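Trulora bench notebook
Index | Entries | Rig notes | Parts list | Search

Saturday, cable tasks, second block

Started at 9:40 after rehoming the arm. Fereshteh ran the leader side for the first half and I took the second. Reto was on labels. Same task set as the last block: pull a power plug, put it back, pull a network plug, put it back, and move a loose cable from one spot to another. The target for the block was 100 kept episodes and we got there a little before three.

The running total for the cable set is now 1,798 kept. Rejects stay on the disk under their own tag. Ursina wants them for the failure classifier, so please don't clear them out to save space, even when the disk warning comes up.

Power plug first. The barrel plug on the router is a thin thing to hold and the fingers want to close on the cable behind it. We agreed last time that a grip on the cable is allowed as long as the pull is straight along the plug. If the cable bends sharply at the plug, it's a reject. Balthasar asked whether that teaches a bad habit. It might. But if we only keep grips on the plug body we throw out most of what a new operator does, and the set gets narrow again.
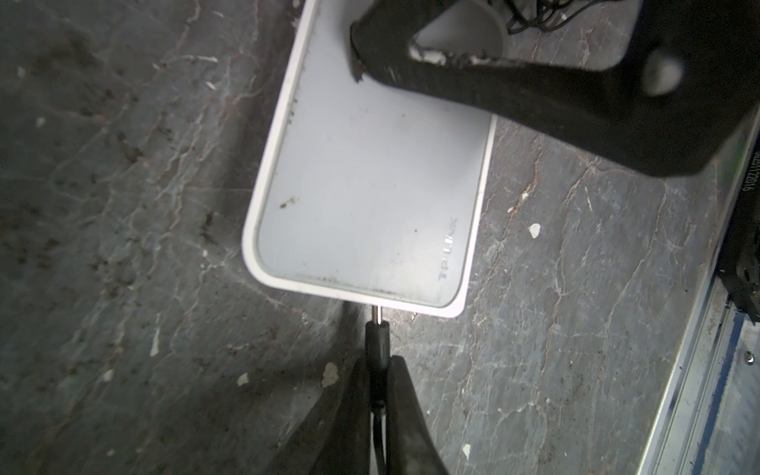
Wrist view, power cable task. Fingers at the cable, plug in the router.

Two changes from the last block:

Router position. We had been putting it back in nearly the same place after every episode without meaning to. Sointu plotted the start poses from the first half of the set and they made a tight little blob. So now the operator turns away and the other person sets the scene. Any angle is fine, including on its side, and the cable can leave in whatever direction it likes. The first few episodes after this change were slow and we kept them anyway.

Pause at the start. Fereshteh was waiting with the arm still while she made up her mind, and the still part was being recorded. The policy trained on the Grerik export copied this and would sit there before doing anything. The recorder now starts on first motion of the leader. Old episodes get trimmed by script. I checked the script against a handful by eye and it cut in the right place, except where the operator had nudged the arm and stopped again. Those need a hand trim. Reto has the list.

Clutter. Balthasar's rule is that whatever is lying there stays there unless it blocks the arm. I was against it at first and have come around. The clean-table policy from the Wallner trial grabbed at anything with a dark outline once we put other things near the target, and we lost most of a week on that. So the toys stay in, and so do the spare adapters and the extra cables.

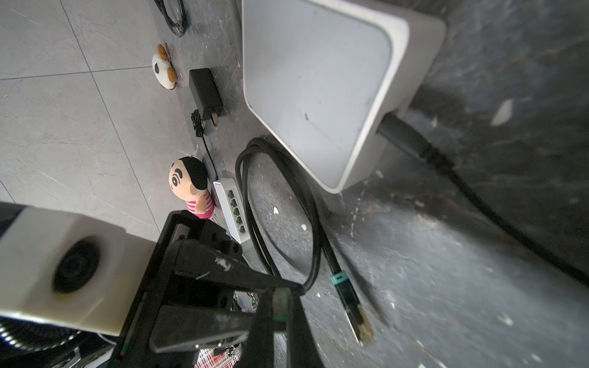 What I do want is a note in the episode header saying which cable is the target. With several black cables in view the labeler can't always tell from the first few images what the operator was going for, and ends up watching to the end. Typing "power" or "net" in the task field is enough. Free text got us four spellings of ethernet, so Sointu is making it a drop-down.

Episode 301 of the new batch has a jump in the wrist stream. The joint log is fine through the same stretch. I marked it as a reject and left the raw file in place. If it happens again, look at the USB hub before touching the recorder settings. Zestau had the same complaint with that hub and swapping it fixed theirs.

Network plug work went slower. The latch has to be pressed before the pull, and from the leader side you don't feel it give. Fereshteh's way is to come in from above, press, wait a moment, then pull. Mine is to press and pull together, and I had more slips. We both kept going in our own style so that the set has both. Slips that recover inside the same episode are kept and tagged "recovery". Slips that end with the plug out of reach are rejects.
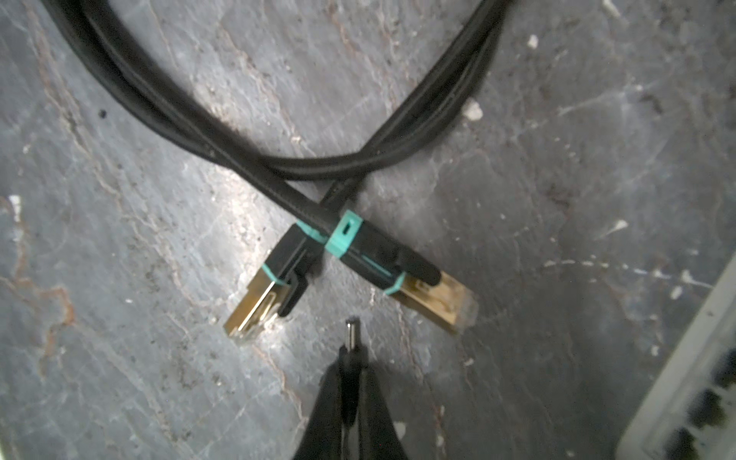

Do recovery episodes count toward the 100?
They count, as long as the task is finished in the end and nobody reached in by hand. Tag them so Ursina can weight them later.

Left for next time: 
– hand trims from Reto's list
– 2 leader grips to retape, the left one is peeling
– ask Balthasar if re-plugging should be its own task or stay joined to the pull. I lean toward splitting – the joined episodes are long and most of the rejects come from the second half
– back up the raw folder before anyone runs the trim script on all of it

Arm parked, leader unplugged, recorder off at 4:15.

Last updated: December
Questions about this notebook: ask Sointu Salminen | © Trulora | Back to top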